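The Second Hand

The evaluation at Pokwood compared two end effectors on one arm. The first was a parallel gripper from Solamo, in service for years. The second was a four-digit hand from Gritora, delivered in October with a dark fabric cover and a manual that stopped at chapter six.

The engineer wrote the test plan in the morning. Each device would attempt 574 picks from the same set of parts. A pick counted if the part left the surface, stayed in the grip for the full transfer, and was released inside the target. Everything else was a failure and received a code. Code 59 meant "other."

The gripper went first. It closed, lifted, moved and opened. Its failures were dull and well distributed, mostly thin washers and one bracket with a bad center of mass. The engineer signed the sheet and changed the tool.

The hand was slower. Its controller calculated contact for each digit separately and would not lift until all four agreed. The fingers came down side by side and the thumb came in after them, and there was usually a pause before the grip closed. The log recorded this pause as settling time. In the first session its mean was 84 milliseconds.

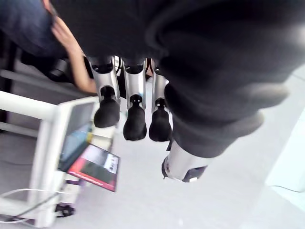 By the third session the mean had risen, and it had risen only for certain parts. The engineer sorted the log by part number. The washers were normal. The bracket was normal. The long pauses belonged to a single item, a short brass sleeve that had been in the set since the Rutherford trials and had a dent near one end.

She checked the force thresholds – unchanged. She checked the joint temperatures, swapped the wrist cable and reloaded the firmware. She ran the sleeve alone until the pick counter passed 1,003. The hand never dropped it. Each time, the thumb touched the dent, moved a few degrees along the surface, and came back to it before the lift.

The senior engineer read the trace at her desk in the late afternoon.

"Search behavior," he said. "It finds an irregular contact and looks for a better one."

"It finds a better one. Then it goes back."

He scrolled to the end of the file and up again. "Does it affect the score?"

"No. It's well inside the limit."

"Then it's a 59."

She entered the code. The form required a comment, and she typed that the device exhibited repeated contact with a surface defect, cause not determined, no effect on transfer. She read it twice and removed the word "repeated."

The recommendation was for the gripper, on cycle time and cost. The hand was to go back to Gritora at the end of the month. She packed the part set that evening, with each item in its numbered slot, and left the slot for the sleeve until last. Then she carried the sleeve back to the cell, set it down under the hand and started the program again – with the logging off.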